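Inicio Noticias Agenda Talleres Socios Contacto

Buscar en el sitio Escriba su búsqueda Buscar

Las mesas de Prullell se dividen con cinta azul

28 de agosto de 2023

El taller compartido Prullell, en el barrio de Clesden, ha empezado a marcar sus mesas de trabajo con cinta azul de pintor. Las tiras se cruzan y forman casillas más o menos cuadradas, y cada persona puede colocar en ellas las piezas de su proyecto sin mezclarlas con las del vecino. La medida se aplica desde este mes en la sala grande, la que está al lado de la entrada.

La idea viene de Guoqing Zhong, que lleva el curso de reparación de relojes y juguetes. En mayo hizo una prueba con una sola mesa y los alumnos pidieron seguir con ella. «Antes un tornillo pequeño se iba al otro lado y ya era de todos», cuenta. «Ahora digo: mira en tu casilla, y casi siempre está en la casilla».

El taller recibió 2.000 euros de la tienda de materiales Delamico para renovar la sala. De esta cantidad se han gastado 1.359 euros, la mayor parte en lámparas y en dos armarios con llave. La cinta es lo más barato de toda la compra, y por eso se eligió también: si la división no gusta, se quita y se pone otra vez. 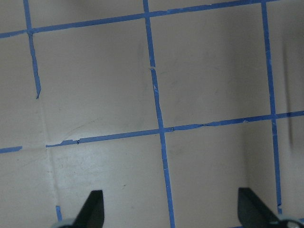
Las líneas se ponen a mano, sin regla larga, y el resultado no es perfecto. Haoran Tang, encargado de la sala, reconoce que algunas tiras van un poco torcidas y que en los cruces hay trozos encima de otros trozos. «Para clasificar piezas nos sirve igual», dice. Donde hace falta más precisión — por ejemplo, en el curso de encuadernación — se usan las planchas de corte que ya existían.

Tang pide a los usuarios tres cosas: no cortar con cúter sobre la cinta, no escribir encima con rotulador permanente y avisar cuando una tira se levanta. Los rollos de recambio están en el cajón de abajo del armario Helmy, junto a las tijeras. No es necesario pedir permiso para cambiar un trozo roto, pero sí para cambiar el tamaño de las casillas.

El taller tiene 400 socios y abre también a personas de fuera con reserva. El próximo curso de reparación admite 15 participantes, y la inscripción se hace en el mostrador o por teléfono. Los que ya han asistido en mayo pueden apuntarse al segundo nivel, que todavía no tiene horario. El taller lo publicará en esta misma página cuando se confirme el profesor.

Noticias relacionadas

Nuevas lámparas en la sala grande de Prullell
Cómo reservar una mesa si no es socio
Clesden: cambios en el horario de verano
Guoqing Zhong enseña a abrir un reloj sin romperlo
Se buscan cajas pequeñas con tapa para el taller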